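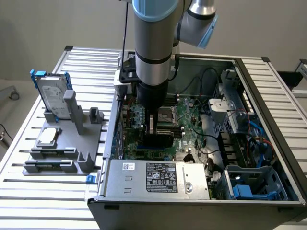
Issue 87 / page 18

BENCH TIPS

When the arm stops halfway into a PC: what we learned from one bad afternoon

If you like taking old computers apart, you will love doing it with a robot arm. I've been at it since April and I still grin every time the gripper reaches down past the cables and finds the right spot next to the processor socket. But a desktop tower is a mean place to send an arm. It's a steel box with narrow corners, wires looping across the middle, and a board full of little parts that don't like being leaned on. Sooner or later something goes wrong in there, and ours went wrong in a very educational way!

The job was a plain teardown on the Lendlow bench: tower on its side, panel off, memory out, drive out, processor into its cradle on the parts fixture. Halfway through the memory run the arm came down, caught a drive cable on the side of the wrist, and kept going. The cable went tight, the case slid a finger's width across the slats, and the controller threw a force fault and froze with the fingertip still down between the parts. No smoke, no bang. Just a very quiet arm in a very awkward position.

The first mistake was mine. I hit reset. The Gullel controller we run does what plenty of them do after a reset and heads for home by the shortest line, which that day ran straight through the loop of cable. It pulled the plug off the board and took a piece of the plastic connector with it. So here is everything we do differently now, and I promise none of it is hard.

Before you start

Unplug the tower from the wall. Pull the cord all the way out of the power supply and put it on another table, where you can see it. Then press the case's power button and hold it for a few seconds.

Leave the power supply closed. It can hold a charge long after the cord is out, and there is nothing in it that an arm or a hobby screwdriver needs to visit. Take it out whole, and late in the job.

Tie the cables back. This is the big one, and it's so easy! Soft hook-and-loop strips are perfect, the kind sold for garden plants. Gather whatever crosses the path of the wrist and strap it to the side of the drive cage. Zip ties work too, but you'll be cutting them off near thin wires, and that's a whole new way to have a bad day.

Clamp the case. A tower feels heavy until something pulls on it sideways. Slatted benches are great for this, as you can put a stop block against two sides and a clamp on a third. Check by shoving it with the heel of your hand.

Think about the wrist as well as the finger. We had measured the fingertip with great care. What caught the cable was the stuff further up: bracket, tool holder, all the wide bits. Cut a piece of cardboard to the widest outline of your wrist and lower it by hand along the path. If the cardboard snags, the arm will too.

Set your force limit for the part you're near. Ours was at 133 in the controller's own units, left over from a job with stiff latches. We dropped it until the arm would stop against a kitchen sponge, and that's now the daily test. Sponge on the bench, arm down, arm stops. It takes no time and it's weirdly satisfying.

Slow down inside the box. Outside the case, move as you please. Once the finger is below the rim, we run at a crawl.

When it stops in a bad place

Hands off first. A faulted arm can look dead and still have power on its joints. Press the emergency stop and leave it pressed.

Look before you touch. Get a flashlight and find out what is caught, and which way it's being pulled. We take a phone picture here, and it has saved us a lot of arguing later.

Have somebody hold the arm before you release any brakes. Some arms sag when the brakes let go, and sagging onto a motherboard is the last thing you want. Read your manual on this one, as they really do differ.

Free the cable by hand. If it won't slip off, unplug it at whichever end you can reach. If you can't reach either end, cut it. A new drive cable costs less than lunch.

Back out the way you came in. Jog straight up, in small steps, until the whole wrist is clear of the case. Only then clear the fault, and only then send it home. We wrote STRAIGHT UP FIRST on masking tape and stuck it over the reset button.

Afterward

Check the gripper finger against a square. Ours looked fine and was bent just enough to miss the memory slots on the next run.

Check the fixture too. Printed parts shift or crack when they take a knock, and a cradle that has moved a hair will have you blaming the software for an hour. Push on each post, drop a spare memory module in its slot, and see that it comes out without a fight.

Rerun the path with the gripper empty and the case still clamped, slow, with your hand on the stop.

Write it down while you're annoyed. Our log is a school notebook from the Fajardo store, and the entry for this one reads: cable, wrist, reset, stupid. It has been more useful than the 400 lines of fault codes the controller saved.

One more from the Zutell bench next door: paint the last inch of the finger with bright nail polish. It makes the tip much easier to follow down in the shadows, and when the polish gets scraped, you know you've touched something. I tried it the same evening and I love it. Two thin coats, and let the first one dry.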